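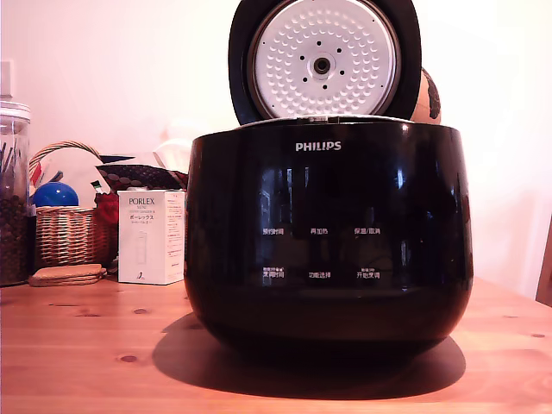
Rice cooker, lid open. Start pose for the lid-closing runs.

17 December 2022

Okay, so the black cooker is officially my least favorite object in the Gallex set. The depth on the body is garbage – the glossy shell mirrors the room, and the stereo matcher happily fits a surface to the reflections and puts it well behind the real one. Yesterday the planner took that hole for free space and wanted to route the wrist straight through it. Sunee caught it in the preview before I hit execute (thank you Sunee!!).

What I changed today: the segmentation mask now wins over depth for anything tagged "shiny." We throw out the depth inside the mask, fit the cooker model to the outline plus the lid plate, and use that for collision. The lid plate is great, by the way. White, dimples all over it, round valve hub right in the middle. I get a solid plane fit from the plate alone, and the hub gives me the center, so lid angle comes almost for free.

Replayed 114 logged views through the new path. Bad poses went from 19 to 10. Better, but I wanted more than that. Most of the leftovers are the detector grabbing the shadow on the table as part of the body, so the base comes out too wide and too low. Manikandan thinks a table-plane cut before the outline fit will kill most of those. I'm trying that next.

The panel reader is a separate headache. It finds the PHILIPS logo every time and then falls over on the Chinese labels, since we only ever loaded the English text model. For now I hard-coded the layout, two rows of three, with 开始烹调 (start cooking) lower right and 保温/取消 (keep warm/cancel) right above it. Those two are close together and I really don't want to mix them up, so no button presses until Crisanto swaps the model.

Also the clutter on the left (basket, the Porlex box, coasters, coffee jar) stays in the planning world as one big box. Ugly, but planning is way faster and we never reach over there anyway.

Seed for the replay was 3334 if anybody wants to rerun it. Config is on the Saarela branch, not merged yet.

To do: table cut, rerun, ask Amnuay about the January slot on the big arm.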